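Apr 5, 2007

Quick one tonight, got 10 things to do and the laundry is one of them. Well, most of them.

So the laundry corner. Finally getting it sorted. The washer went in first and then everything else just sort of landed wherever — you know how it goes. Towels on top of the machine. Socks in a grocery bag. For two weeks I carried wet stuff down the hall in my arms like a crazy person and dripped the whole way.

Bought a basket. Big news, I know. Looked at a Cernico one first, canvas, folds flat, very pretty, but canvas gets musty on me every time. And the Saarela was too tall to get under anything. Went with plain plastic.

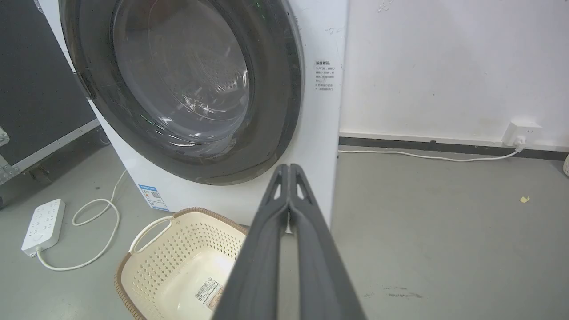 Baskets are one of those things I never think about untill I need one right now. What I wanted was low, light, and full of holes so nothing sits there getting stale. The cream plastic is fine, goes with the white washer, and the brown woven-look rim makes it a bit less like something from a locker room. Still need to peel the product label off the inside. Those always leave gunk. Going to try cooking oil, then dish soap, then give up and let a shirt cover it.

New rules for me, writing them down so I stick to them:

- darks one night, whites another, no more "it'll be fine" loads
- empty the pockets BEFORE (gum, July, never again)
- basket goes back in front of the washer when I'm done, not on the bed
- door left open a crack after the last load

Also 7 loads behind. Seven! Mostly sheets and gym stuff. Tried the Cuvano powder on the gym stuff and I think I used too much, everything came out kind of stiff. Less next time.

Next job is the floor. Want to get the power strip up off the concrete and tidy the cords behind it, they're all over the place and I keep stepping over them with my arms full. Maybe some hooks, maybe a little shelf, havent measured yet. And a good sweep, there's bits of who knows what down there.

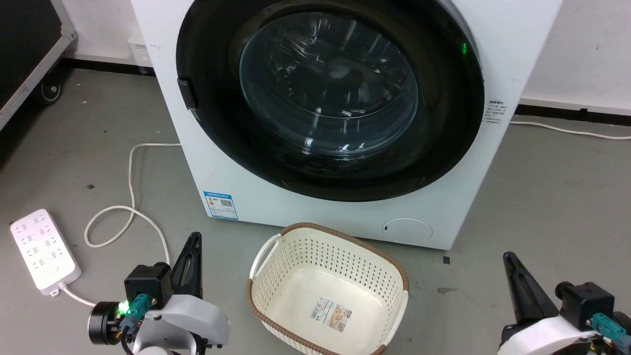

Staltutix left a comment on my last post saying the stiffness is leftover powder, and to run the whole load again with no soap at all and half a cup of white vinegar. Also said to quit stuffing the drum, two small loads beat one giant one. Fair. I do stuff it.

Will try the vinegar on the gym things first — if they come out smelling like salad I'll say so. Sheets after that. Ok, going, first load's waiting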